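Chapter 6
Moving Plates Without Breaking Anything

I teach the after-school automation club at Laratel, and most of what's in this chapter I learned by watching students try things on a Saturday morning when I'd planned something completely different. The plan that year was a tidy lesson on coordinate frames. What we got was four hours of arguing over how close a gripper should get to a microplate before it slows down, and it was the best session we'd had since August!

So that's where I want to start. If you've come straight from Chapter 5 you already have the simulator installed and you can make the arm wave at you. Good. Waving is fun, but it doesn't ask much of you, because the arm can be off by the width of your thumb and still look friendly. Picking up a plate is a different kind of job. You have to be in the right spot, pointing the right way, with the fingers open the right amount, all at once.

The project we'll follow through this chapter is called Clanent. My students named it (I've asked what it means and gotten a different answer every time) and it has one goal: pick up a microplate from one position on the deck, set it down at another, and do the whole thing again without a person stepping in. Everything happens in simulation, so go ahead and crash the arm. I mean it. You'll learn more from a bad collision in your first week than from ten careful runs that never leave the home pose.

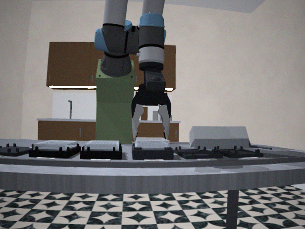
Figure 6.1 The simulated work cell, with the gripper fingers open just above a microplate.

Take a minute with Figure 6.1 before you write any code. The fingers are spread and the tips are close to the plate, and that's the kind of pose I want you thinking about. We call it the approach pose in our club, and you'll see the same name in plenty of other places. From an approach pose, your next move should be short, slow, and straight. If you find yourself swinging the wrist around this close to a plate, back up and start over from higher. I have said "back up and go higher" so many times that somebody wrote it on the club whiteboard and it has never been erased.

What you'll need

One laptop per team, and teams of 4 if you can manage it. One person drives, one reads the position list out loud, one watches the side view, and one writes down what happened. Swap jobs after each run. Teams of two work too, they're just busier and they tend to skip the writing-down part, and then they come to me asking why yesterday's version was better. (I don't know! You didn't write it down!)

You'll also want the starter file from the back of the book. It has a position table with blanks in it, and filling in those blanks is most of this chapter.

Getting a grip

The word "grasp" sounds like one action, and when you pick up a sandwich it pretty much is. For the arm it's a little chain of them. Come to the approach pose, move in, close the fingers, check that you've got something, and only then lift. My students always want to drop the check. I get it, it's dull, and in simulation the plate is nearly always where you left it. Put it in anyway.

With two parallel fingers you want one on each side of the plate, and you want them to meet it evenly. If one finger arrives early it shoves the plate sideways before the other one gets there, and now your plate is crooked and so is everything you do afterward. A camera view from near the gripper is a huge help, since you can check both fingers against the plate at the same time. In the view we used for the next exercise, look for the label N1 and then find where each finger meets the plate under it.

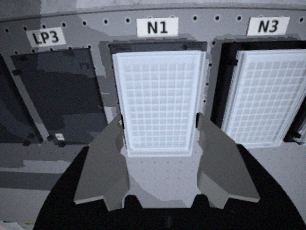
Giving every spot a name

Our first version of Clanent had no names in it at all. It had numbers. Somebody had typed 600 into the program for one move and 500 for another, and by the following week the person who typed them couldn't say which plate either one belonged to. We spent most of an afternoon on that. I'm still a bit sore about it.

Names fix this. Each place on the deck gets a short label, the label goes in the position table, and your program only ever uses the label. "Go to N3" is something you can say out loud to a teammate. It also means that when a position is a hair off, you fix it in one place and every move that uses it gets better.

One trap to watch for: labels don't have to run in order. On our deck, if you read along the row from LP2, you get N2, then N3, then N1. I've had new members "correct" this in their table because they assumed it was a typo, and then send the arm confidently to the wrong plate. Copy what the deck says. And check which way up you're reading, because from the side view the labels are upside down and it's really easy to mix up left and right.

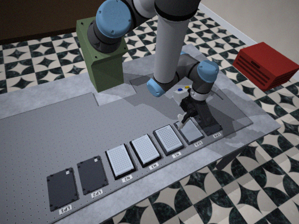 Try it: fill in the position table

Open the starter file and put the side view up next to it. Working with your team, do the following.

1. Write down every label in the row, in the order you find them.
2. Next to each label, note whether a gridded plate is sitting there.
3. Pick one plate and one empty position. Those are your start and your goal.
4. Add an approach pose above each of the two. Use the same height for both at first.
5. Run the move with the fingers open the whole time. Don't grab anything yet.

Step 5 is the one people rush. An open-finger run shows you whether the path is any good while there's nothing in the gripper to knock loose. Watch the rest of the arm too, and not only the fingertips. The elbow takes up a lot of room, and beginners forget it's there until it goes through something.

The other half of the job is things that sit on or near a plate, like lids. They're thin and see-through, and in the side view they can be hard to pick out at all.

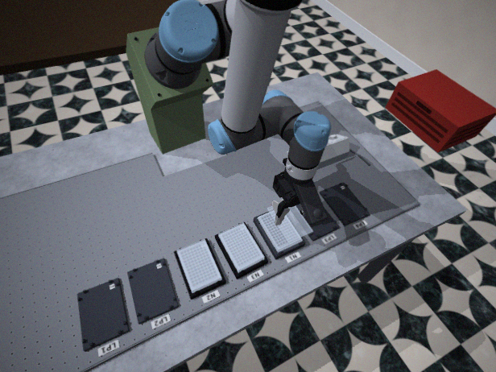 Figure 6.2 A thin translucent sheet at the gripper, overlapping the right side of the plate at N1.

We'll get to handling thin parts in the second half of the chapter, once your plates are moving reliably. For now, just practice spotting them. When we visited the club over in Carklow, they had a rule that the person on the side view has to say "clear" before every move, and we stole it the same day.

Before you go on to the next section, save your position table under a new name with your team's initials on it. You'll load it into Siu, our little checking script, and it will read your labels back to you one line at a time. Keep your handwritten list beside the screen while it does.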